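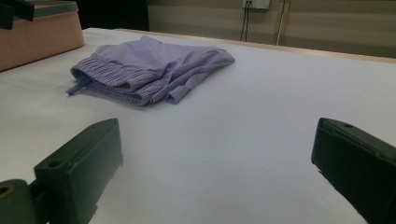 Pantalón corto lila con cordón, sobre la mesa blanca de clasificación.

Acta de la reunión ordinaria del ropero de Vorden
Mes de julio. Comienzo a las 18:10 en la sala de clasificación.

Asistentes: Yevdokiia Mykhailiuk (coordinación, preside), el equipo de clasificación, las dos personas del turno de reparto y la responsable del almacén, que levanta acta. Excusa su ausencia el equipo de transporte, que envía nota por escrito.

1. Aprobación del acta anterior
Se lee el acta de junio. Se corrige un error en el punto 4: donde decía «ropa de cama» debe decir «ropa de baño». Queda aprobada con esa corrección.

2. Ropa de verano
El equipo de clasificación informa de que en las últimas semanas entra sobre todo ropa ligera: pantalones cortos, camisetas de tirantes, vestidos de playa. Las prendas de tela fina dan más trabajo que las de invierno. Se resbalan de la pila, se arrugan enseguida y ocupan poco, de modo que las cajas se llenan con muchas más piezas de las previstas y luego cuesta encontrar una talla.

Yevdokiia Mykhailiuk propone unificar la forma de doblar los pantalones cortos. Hasta ahora cada turno lo hacía a su manera: unos en tres, otros enrollados y otros simplemente en montón. Tras probar varias formas sobre la mesa se acuerda lo siguiente:

Los pantalones cortos se doblan por la mitad a lo largo, pernera sobre pernera, y después una vez más a lo ancho.
La cintura queda siempre hacia el mismo lado de la caja.
El cordón, si lo tiene, se mete por dentro de la cintura antes de doblar. No se hacen nudos.
Las cinturas elásticas anchas se colocan alternadas, una a cada lado, para que la pila no se incline.

Una persona del turno de reparto pregunta si lo último no contradice lo de la cintura hacia el mismo lado. Se habla un rato del asunto. Se decide que la regla general es el mismo lado y que las de elástico ancho van en pila aparte.

3. Revisión de prendas antes de guardarlas
Se recuerda que la revisión incluye elásticos, cremalleras, botones y cordones. En el último reparto se devolvieron varias piezas con el elástico dado de sí. A partir de ahora se estirará la cintura con las dos manos antes de doblar, y la prenda que no recupere la forma pasará a la bolsa de arreglos. Si le falta el cordón pero el elástico está bien, la prenda se acepta.

Las manchas se miran con la prenda extendida. Las telas con algo de brillo se revisan por los dos lados, pues con la luz del techo hay marcas que no se aprecian de frente. El equipo pide una lámpara de mesa. Hay una en el almacén que funciona y se bajará esta semana.

4. Mesa de clasificación
Se comenta el uso de la superficie blanca. Va bien para ver pelusas e hilos sueltos, pero se ensucia con el rotulador de las etiquetas. Se acuerda escribir las etiquetas en la mesa auxiliar y dejar la de clasificación únicamente para ropa. Al terminar cada turno se pasa un paño y no quedan prendas encima, tampoco las dudosas — para esas está la cesta del pasillo.

5. Cajas
El almacén presenta el presupuesto de cajas nuevas. Drakar ofrece 800 cajas con tapa, con entrega en 11 días. Semeniuk ofrece un modelo parecido sin tapa, algo más barato, con plazo por confirmar. La mayoría prefiere las de tapa, que se apilan sin que se hunda la de abajo. El equipo de transporte, en su nota, pide que no sean más anchas que las actuales porque no caben dos en el carro.

Se aprueba pedir a Drakar una caja de muestra y medirla antes de firmar. Si cabe en el carro, se hace el pedido sin volver a traer el tema a reunión.

6. Cifras del semestre
La responsable del almacén informa de que se han entregado 2.786 prendas entre enero y junio. Más de la mitad corresponde a ropa infantil. No se dispone todavía del desglose por tallas. Yevdokiia Mykhailiuk solicita que se incluya en el próximo informe, al menos para pantalones y calzado, y que se separe lo entregado en Vorden de lo enviado al punto de Vukodier.

7. Envío a Vukodier
El punto de Vukodier ha pedido ropa de verano de mujer y de niña, tallas pequeñas. Se preparará con lo que ya está revisado. Los bañadores irán en bolsa cerrada y etiquetada. El transporte confirma en su nota que puede cargar a partir de las 9:30, con aviso la víspera. Se encarga de avisar el turno de reparto.

8. Ruegos y preguntas
Se pide que las perchas rotas se tiren y no vuelvan a la barra.
Se pregunta por la ropa de abrigo que sigue en el estante bajo. Se embalará en agosto, cuando haya cajas.
Se solicita una copia de la llave del almacén para el turno de tarde. Se aprueba.
El turno de mañana pide más cinta de embalar. Queda un rollo.

Tareas pendientes
Bajar la lámpara: almacén.
Hoja con las normas de doblado, para colgar junto a la mesa: equipo de clasificación.
Caja de muestra y medidas del carro: almacén y transporte.
Desglose por tallas: almacén.
Aviso al transporte para Vukodier: turno de reparto.
Copia de la llave y cinta: Yevdokiia Mykhailiuk.

Se levanta la sesión a las 19:35. La próxima reunión se convocará por correo en septiembre.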